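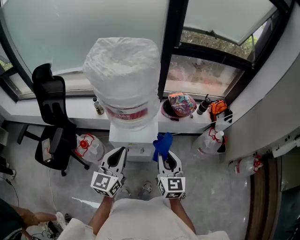 3.2 Where does "any more" go when there's no "not"?

So, on to the construction I actually wanted to write about when I started this project. Plenty of Canadians (me included, on my mother's side) can say things like Gas is expensive anymore, meaning roughly that it's expensive nowadays and didn't use to be. This is usually called positive anymore, and I grew up thinking it was perfectly ordinary English until a marker at university circled it in red.

My question in this section is a narrow one. Speakers who accept positive anymore don't accept it everywhere, and I'd like to know whether its position in the clause matters. Compare (7) and (8).

(7) Anymore, we just drive to Torkska for groceries.
(8) We just drive to Torkska for groceries anymore.

My own ear likes both, with a slight lean toward (8). Boglárka Mészáros, who ran the interviews in Torkska and has a far better ear than I do, suspected early on that the fronted version in (7) belonged to a smaller group of speakers, and that anybody who took (7) would also take (8). If she's right, we have a one-way implication, and that's a much nicer thing to explain than a scatter of personal tastes.

We tested this with a plain acceptability task. Participants heard each sentence twice, read by the same speaker, and rated it on a seven-point scale. I went with audio after our pilot in Gerness, where people reading off the page kept correcting the spelling of anymore and ignoring the grammar (fair enough, I'd probably do it too!). Each person rated 20 sentences, half of them fillers. We collected ratings from 96 people, split between Torkska and Skonadport, and all of them had lived in their town since before they started school.

The pattern came out the way Boglárka said it would. Most people who rated (7)-type sentences above the midpoint did the same for the (8) type, and the reverse didn't hold. There's a leftover group in Skonadport who like the fronted version and reject the final one, and I don't have a good story for them. I looked at age, schooling and where their parents came from, and none of it helped. Figure 2 leaves them in, and I'd ask readers to look at them before believing anything I say next.

What I'd like to say next is that anymore has lost its licensing requirement in two steps. In the first, the adverb still sits low, down in the verb phrase where it always sat under negation, and all that's changed is that it no longer needs a negative above it. In the second it's been reanalysed as a sentence adverb like nowadays, and so it's free to front. On this view a speaker can stop after step one, and the (8)-only grammar falls out for free. The Skonadport group is a problem, obviously. They'd need to have done step two and then thrown away the low position, a bit like speakers who put frankly first and nowhere else.

A reviewer wondered whether pitch could be doing the work, with final anymore sounding odd to some people when it carries stress. It's a good thought. Our recordings kept it unstressed throughout, so we can't tell, and I've put the question off to the follow-up we're running in Onuoha in May.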